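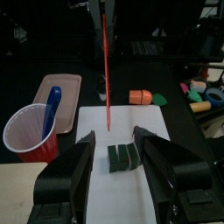 Sailing club boat Prunus back at Fallwood

October 29, 2020

The Prunus tied up at Fallwood last night after 347 miles down the coast. Skipper Hedvig Blomqvist and a crew of three. Torn jib, no injuries, everyone very hungry.

Two nights at anchor off Watik on the way -- wind gusting to 30 knots, nobody slept much. 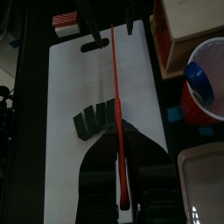
Red utensil and dark green blocks on a white cutting board.

"We'd go again tommorow," Blomqvist said. Sail goes to Afolabi for repair this week.

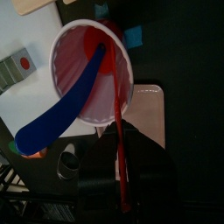 Next trip

Short one. Out to Watik and back, first calm weekend, if the jib is ready. Bring your own bedding and

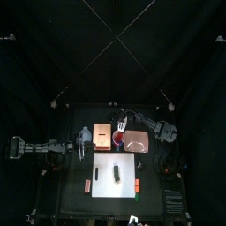
warm socks, the cabin heater is still out. Cost is $100 a head, food included. Names to Hedvig by email, she dosen't check her phone.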